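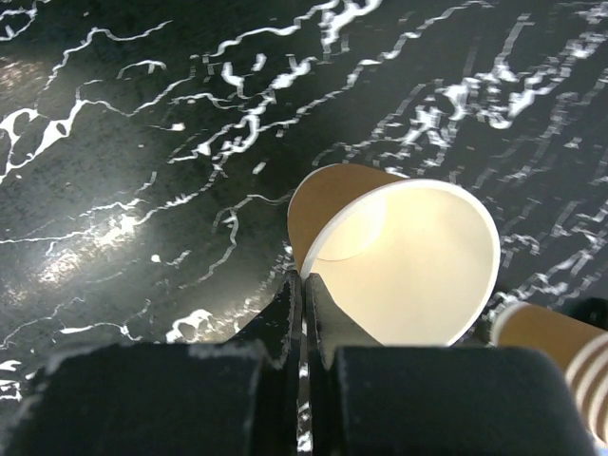

Figure 3. Wrist view, paper cup on its side, mouth toward the camera. Veined table, glare at left.

4.2 Tipped cups, patterned table

Setup same as 4.1 except for the surface and the starting pose. Objects are paper cups laid on their sides. The policy gets the wrist image and the gripper opening, nothing else. No overhead view, no depth. We wanted to know how much of the drop we saw on the patterned table in early tests came from the pattern and how much from the cups being down.

Training data: 842 demonstrations, all teleoperated, all on the plain gray table in the Bastetis room. Of these 235 have at least one cup tipped over at the start. The rest are upright. We did not add any demos on the black veined top before testing. Macarena Vergara collected most of the tipped ones in February, and her grasps tend to come in at the rim, one finger inside the mouth and one outside, which matters below.

We compare two versions. Neltier is the base policy, trained on raw wrist images. Kirkus is the same network, same size, same number of steps, but with the rim loss from Section 3.3 added. The rim loss asks the network to predict an ellipse for the nearest cup opening, as a side output, and is dropped at test time. Nothing else changes between the two.

Each version ran 100 trials on the veined table. A trial ends when the cup is held clear of the surface, or after 10 attempts, whichever is first. A regrasp counts as a new attempt. Pushing the cup without closing does not, though see the note on this in 4.4.

Why this surface is hard. White veins on black, high contrast, and lots of the thin ones curve. At the input resolution a curved vein and a piece of rim look a lot alike, to us as well when we label crops. The top is also glossy so there is a soft bright patch that moves over the pattern as the wrist moves. In Figure 3 the veins inside the patch on the left go hazy while the ones on the upper right stay sharp and broken up. The cup opening is still the largest bright region beyond the fingers, which is the cue we hoped the rim loss would pick up on.

Occlusion is the other half of it. Close in, the fingers take up the bottom third of the image and start to cover the thing they are meant to grasp. The lower edge of the rim in Figure 3 is already partly behind the right finger. A second cup, striped, is mostly hidden behind the pad on the same side and blurred from being so close. Upright cups on the gray table rarely gave us views like this, so the base policy has seen few of them.

What we saw. Neltier approached well from far out and then went wrong in the last few centimeters. The usual pattern was a stop-start motion, fingers opening and closing a little over a thick vein next to the cup, then a late correction or none. Kirkus did less of this. It still drifted under strong glare, but it came back to the mouth of the cup more often and usually within the same attempt. Full counts are in Table 2, split by starting angle.

The ellipse output is useful for looking at failures even though it isn't used for control. We logged it on all Kirkus trials. When the grasp failed, the predicted ellipse had most often either shrunk onto the visible arc of the rim, the part not covered by a finger, or jumped to a neighboring cup. It jumped to the table pattern less then we expected. So with the side loss in place the veins seem to be the smaller problem and the finger occlusion the larger one. We can't say the same for Neltier as there is no ellipse to look at, and the saliency maps were too noisy to use.

Effect of cup orientation. Mouth toward the gripper was the easiest for both. Side-on was worse, base-first the worst by a good margin. With the base facing the camera there is no open ellipse at all and the rim loss has nothing to hold on to. Kirkus and Neltier behave alike there. We tried masking out base-first frames from the loss in training, no clear change either way.

Demonstrator bias. Because the tipped demos lean so heavily on the rim grasp, both policies try it even when a grasp around the body would be easier. A few times this turned the cup instead of lifting it. Retraining with a balanced set is the obvious fix, not done here. The Escobar set has body grasps but uses a wider gripper and we could not get the actions to line up cleanly.

Plain table check. To be sure the rim loss doesn't cost anything on the original surface we reran both versions on gray with the same starting poses. The two were close enough that we don't read anything into the difference. Glare on gray is weak and the edges are easy, so this was more or less what we wanted to see.

Limits. One table, one gripper, one camera mount. The lights were left as they were for all trials and we did not vary them on purpose, so glare and position on the table are mixed together in the results. Cups were empty throughout. A crushed cup was swapped for a new one and the trial was kept, with the crush recorded seperately in the appendix.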